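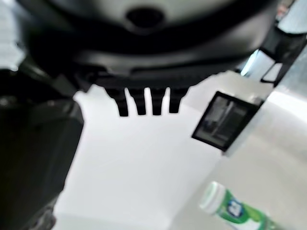
The view from the wrist camera during the gripper trials, with a green and white bottle lying at lower right.

Two grippers, one arm and a great many bottles: Droria workshop shares first results

January 2022

It has been a long and rather happy stretch at the Droria workshop, where our handling group has been comparing two grippers on the same arm to find out which one copes better with the ordinary things people would like a robot to pick up for them. We promised back in October that we would share what we learned as soon as there was enough of it to be worth your time, and we are so pleased to say that there is now (with more to come, of course, because there is always more to come).

The two contenders are the Odska, a fairly stiff design that several of our readers will remember from the open house, and the newer Warik, which gives a little when it meets something hard. Both were run from the same Bartoš controller with the same settings for speed and closing force. That took some patience to arrange, as the Warik needed its own adapter plate and the first plate we cut had its holes in the wrong place.

Between them the grippers have now made over 4,000 pick attempts on bottles, small boxes, sponges and a few things from the kitchen drawer. Bottles lying on their sides gave us the most trouble by a wide margin. They like to roll away at the first touch, and if the fingers come down even slightly off center the bottle simply swings around and points somewhere else. The Odska was quicker and did very nicely with boxes. The Warik was slower to close, but it was a good deal more forgiving with anything round, and it missed far fewer of the bottles.

We logged 362 dropped items in all, and going back through the wrist camera recordings has been the most useful part of the whole exercise. Glare from shiny surfaces made the edges of an object hard to pick out in quite a few of them, so we have started trying softer lamps on both sides of the work area. A camera this close to the gripper also loses a fair bit of its view to the gripper itself, and we would like to see whether tilting the mount a little helps with that before we go any further.

Next up is a round with fuller, heavier bottles, and after that some soft bags, which we are looking forward to and dreading in equal measure! The adapter plate drawings and the controller settings are free to anyone who would like them, and you are very welcome to write to the workshop and ask. If you have a gripper of your own sitting on a shelf and would enjoy seeing it put through the same set of picks, please do get in touch, as we have room for one more in the spring.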